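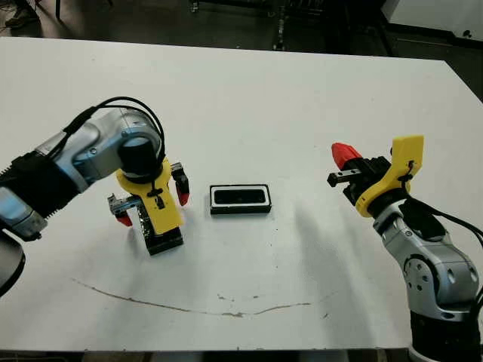
Section 4 – Fitting the Two-Part Case (Simora 145 and 168)

Read the whole section first. Takes 9 minutes once you know it, longer the first time.

Before you start

Clear a flat table. Light colored top is best, black parts are easy to find on it. Wipe it down. Grit scratches the panel and there is no fix for that except a new one (part 304, order from Plindora).

Wash and dry your hands. Finger marks on the inside face stay there for good once the case is shut.

Steps

1. Lay the frame half flat, long side running left to right in front of you. White inner rim facing up.

2. Check the opening. No lint, no bits of packing foam. Blow it out if needed – don't use a wet cloth.

3. Pick up the panel half by its outer edges only. Keep thumbs off the panel.

4. Peel the film from the inside face. Start at a corner, pull slow.

5. Tilt the panel half on its edge and look across it agianst the light. Dust shows up best this way.

6. Bring it over the frame half. Line up one long edge first, then lower the other.

7. Press the corners, then the middle of each side. Should click. If it dosen't, lift off and go back to step 6.

CAUTION: Never press on the panel itself. Edges only.

NOTE: Model 168 has a tighter fit than the 145. Same steps, bit more push at the corners. 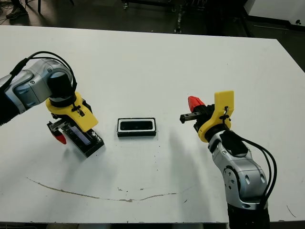 Which half goes down on the table first?

The frame half, rim up. The panel half always comes down on top of it. Doing it the other way round traps dust and the long edge won't seat right.

Opening it again

Slide a fingernail or the plastic pick into the slot on the short side. Work along – no screwdrivers. Metal chews up the rim and after that the case won't stay closed.

Store spare halves seperately, face up, in the sleeves they came in. Not stacked.

Missing sleeves or pick: see Section 9, Spare Parts.

Revised Sep 25, 2019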